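Questions I get about my supper club

I'm Lilla Sárközi, and I run a tiny supper club out of my place in Beltwood. People email me the same things over and over (which I love, keep writing!), so I've put my answers on one page. Updated 3 March 2026.

How many people come?
I can seat 14 if everyone likes each other. Most nights are smaller, and I think those are nicer anyway.

What do you cook?
Soups, mostly, and noodles, dumplings, whatever looked good at the market in Deston that morning. I don't post a menu ahead of time. I tried it in February and changed my mind twice before dinner!

Can you handle allergies?
Usually, yes. Tell me when you book and I'll write back to say what I can do. My kitchen is small and there are nuts in it, so if yours is a serious nut allergy I'd rather you didn't risk it.

Do I need to bring my own dishes?
Nope, I've got plenty. I like plain ones, with a bit of blue here and there.
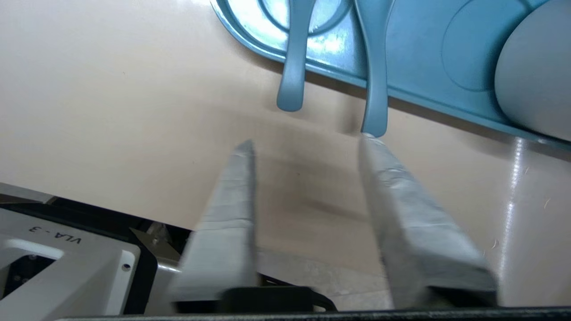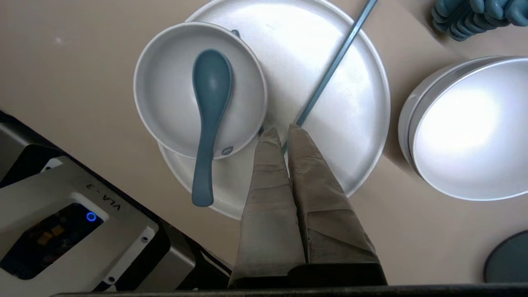

Can I bring wine?
Please do! I don't sell any, and there's no corkage. I'll have water and tea out, and I make a ginger drink that regulars get a little pushy about.

Where do I park?
On Talpur Street, past the bakery. The lot behind my building is for tenants only and they really do tow.

What if I have to cancel?
Life happens. Give me 2 days and you'll get all your money back. Later than that, I've already shopped, so try sending a friend in your place.

Are kids okay?
Sure, if they can sit through a long meal. We start at seven and it tends to run late.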